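About Us: Automation at Gamton Packing

Posted in March by Hjørdis Nygård

Gamton packs and sorts small food containers for cafés, canteens and hotel kitchens. We started with one bench and a delivery van, and we now employ 157 people on two sites, Bidar and Cutov. Most of them work on the packing floor or in returns. A small group at Cutov builds and tests the arms that are taking over part of the sorting.
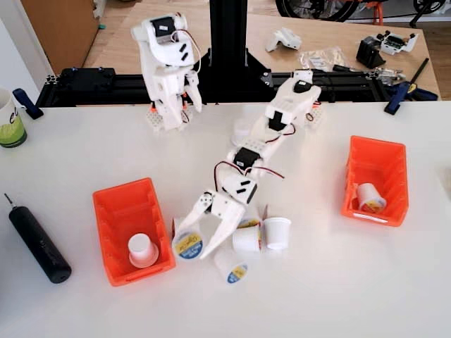 The sorting work was the reason we began with automation. A person at a returns bench picks up a cup, looks at the lid and puts it in a bin. On a busy shift the same movement is repeated for hours. Wrist and shoulder complaints were the most common reason people gave us for asking to change stations, and the returns bench was the station they most often wanted to leave.

We make most of the arm parts ourselves on 3D printers. They are light and slow compared with factory robots, and they can be repaired at the bench with a screwdriver and a spare link. Bonifacio Herrero runs the workshop. He came from the packing line at Bidar, where he had worked for six years, and he still spends one shift a week there. New grippers are tried out on the same cups our customers send back, including dented ones and ones lying on their sides.

What changes for our people

Nobody has been let go as a result of the arms, and we have put that commitment in writing through the end of the current staff agreement. Jobs have changed, though. At Bidar, 4 of the returns benches now have an operator who looks after two stations. The operator sets out the bins, clears jams, checks the sorted cups and stops the arms when something looks wrong. Operators are paid one grade above the old bench rate.

Training takes over 300 hours, spread across several months and done on paid time. It covers basic electrical safety, changing a motor, and teaching an arm a new pickup. No earlier technical schooling is required. Some employees have tried the training and gone back to packing, and they kept their old place and pay.

There are complaints too. The benches used to be a place to talk, and operators say the work can be lonelier now. We moved the stations closer together at Bidar after hearing this. At Cutov the layout has not been changed yet. Staff have also asked for a say in which tasks are automated next, and the floor meeting on Friday is where those requests are taken up.

The next project is called Tangen. It deals with stacking full bins onto carts, a job that involves more lifting than sorting does. It is at an early stage and will be tested at Cutov before any decision is made about Bidar.

Visits to the workshop can be arranged through the Cutov front desk. Job openings at both sites, including operator training places, are posted in the staff entrance and on our jobs page.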